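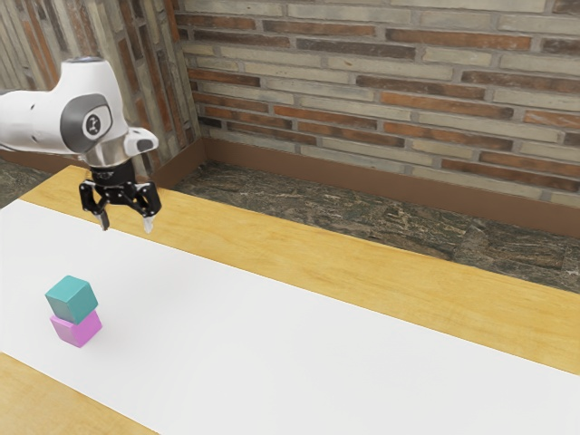 N° 20

Il y a des jeudis qui valent une semaine entière ! J'ai passé le mien chez Tarek Fakhoury, graveur lapidaire à Timonberg, et je suis rentré avec de la poussière plein les cheveux et une seule envie, recommencer.

Je voulais apprendre à dessiner une lettre au pinceau avant de la tailler. Jusqu'ici je travaillais au calque et au crayon, bien sagement, et mes R avaient toujours l'air de boiter (les S, n'en parlons pas). Tarek trace tout à la brosse plate, directement sur la pierre, à la gouache rouge très diluée. Il pose le poignet sur une baguette, respire, et la courbe descend d'un seul geste. Quand ça ne lui plaît pas, un coup d'éponge et il repart. J'ai dû essuyer mon premier A une bonne douzaine de fois avant qu'il me laisse prendre le ciseau.

La pierre, c'était une chute de calcaire de la carrière Broka, un grain serré, couleur crème, un bonheur sous l'outil. J'avais apporté ma petite massette Cudo de 700 grammes, dont je suis très fier, et Tarek me l'a fait poser tout de suite : trop lourde pour des lettres de cette taille, on tape moins souvent et on réfléchit trop entre deux coups. Il m'a prêté la sienne, toute ronde, usée d'un côté. Quelle différence ! Le bruit devient régulier, presque comme une machine à coudre, et le fond de la lettre se dessine tout seul.

À midi, on est allés voir le linteau de la maison Salameh, au bout de la rue. On y lit 1551, avec deux 5 qui ne se ressemblent pas du tout – le second penche franchement vers la gauche – et un 1 final serré contre le bord parce que la place manquait. J'adore ça. On sent l'homme sur son échelle qui se dit tant pis et qui continue. Tarek passe devant tous les jours et m'a montré les restes d'un trait de préparation sous la date, que je n'aurais jamais repéré sans lui.

L'après-midi, j'ai taillé trois lettres, A, R et E. Le E est raté, la barre du milieu a filé. Le R, par contre, je l'ai posé sur le rebord de la fenêtre de la cuisine et je le regarde en buvant mon café !

J'y retourne en avril, pour les chiffres cette fois. D'ici là je m'entraîne à la brosse sur de vieilles ardoises. Si quelqu'un a une bonne adresse pour des pinceaux plats en poil souple, les commentaires sont ouverts.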